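Top-down raglan: underarm gap and tight yoke after switching yarn
Knitting and Crochet Help > Sweaters
Posted 21/09/2026

gernport_gauge

I'm working a top-down raglan from the Wekiritz pullover pattern, third size. The pattern calls for a DK yarn at 22 stitches and 30 rows to 4 inches. I substituted Eklow, a wool and cotton blend. My washed swatch gives 22 stitches and 34 rows. I knit the yoke to the stitch counts in the pattern and separated the sleeves after the last increase round.

Two problems. The yoke is too short and pulls at the underarm. There is also a hole on each side where I picked up stitches over the cast-on edge. I have around 400 yards left and would like to avoid starting over. Needle size is US 6, same for body and sleeves.

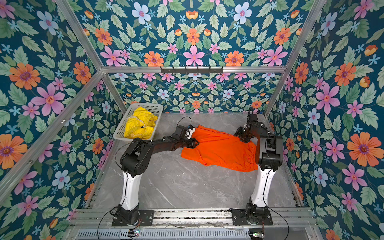
Replies

delaunay_rib

The yoke depth is your row gauge. Stitch gauge matches, so the width is right, but a raglan yoke gets its depth from the number of rounds. If the pattern has 60 rounds in the yoke, the designer gets 8 inches. At 34 rows to 4 inches you get just over 7.

Rip back to the separation round and put the sleeve stitches back on the needle. Work plain rounds with no increases until the yoke measures what the schematic says, then separate again. For a 60-round yoke that means eight extra rounds. Eight plain rounds in one block can make the raglan line bend, so a cleaner fix is to rip back to the last third of the yoke and place one extra plain round after every increase round until you have used up the eight.
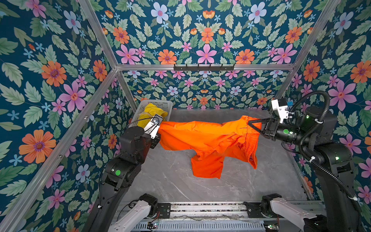

Measure depth straight down from the base of the neckband at center back. Don't measure along the raglan line. It runs diagonally and will read longer.

For the holes, pick up two extra stitches at each end of the underarm cast-on, in the gap between the cast-on and the held stitches. On the next round, knit each extra stitch together with its neighbor. Pick up through the leg of the stitch below the gap. The loose strand in the gap itself will only make a bigger hole.

stitchcount1943

Just block it. Mine grew a lot. 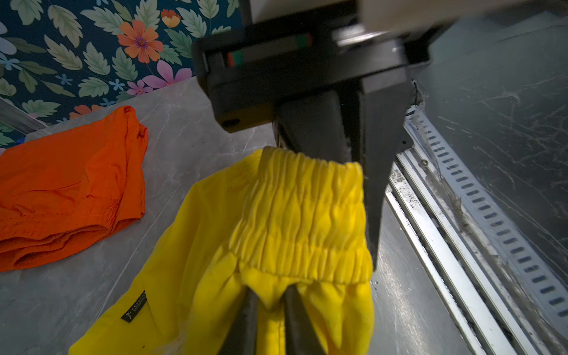 If the holes are still there after that, sew them shut with the yarn tail from the inside. I do this on every sweater and it doesn't show. Cotton blends do get longer with wear, so I wouldn't rip anything until you have washed it and tried it on again.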